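Witstead Home & Kitchen Boards > Dining Rooms > White table, am I going to regret it?

camacho_kitchen
Posts: 18
So we're finally replacing the old oak table and I've fallen hard for the Minura in white. My sister thinks I've lost my mind (two kids, one dog, spaghetti every week).

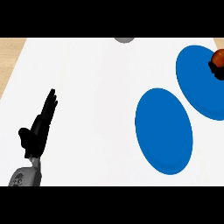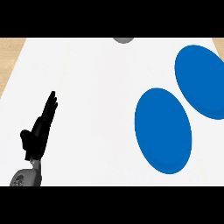
My big worry is turmeric. We cook with it constantly and it has already ruined one countertop and a perfectly good spatula. The store says the finish wipes clean, but of course the store says that. I do love how plain white sits against a light wood floor like the one at the corners there, and our floor is close to that color, so I keep talking myself back into it. Anybody lived with one for more than a year?

saltbox1855
Posts: 3734
Had a white table for six years. Turmeric will stain it. Get to it in the first ten minutes with dish soap and you're mostly okay. Leave it overnight and you own a yellow spot until the sun fades it. Ours sat by a south window and most spots were gone by March.

pegandplank
Disagree! We've got the Privon, also white, and I've never had a stain I couldn't get off with baking soda and a damp rag. What gets me is the scratches. They pick up gray from everything – newspapers, jeans, my kid's homework.

saltbox1855
Baking soda is WHY you have scratches. It's an abrasive. Please stop doing that.

pegandplank
I've used it on everything for 10 years and my sink looks great, thanks.

saltbox1855
A sink isn't a painted tabletop.

mudroom_mo
You two again, lol. OP, I'd go for it and keep a cheap oilcloth in a drawer for curry night. And if you like the blue plates in the first one, go for that blue. We switched from white dishes on our white table and I enjoy setting it so much more now.

camacho_kitchen
Oilcloth! My grandma had one with lemons on it. OK, I'm going back to ask if they'll give me a sample piece of the finish, and I'm going to leave turmeric paste on it overnight. Will report back.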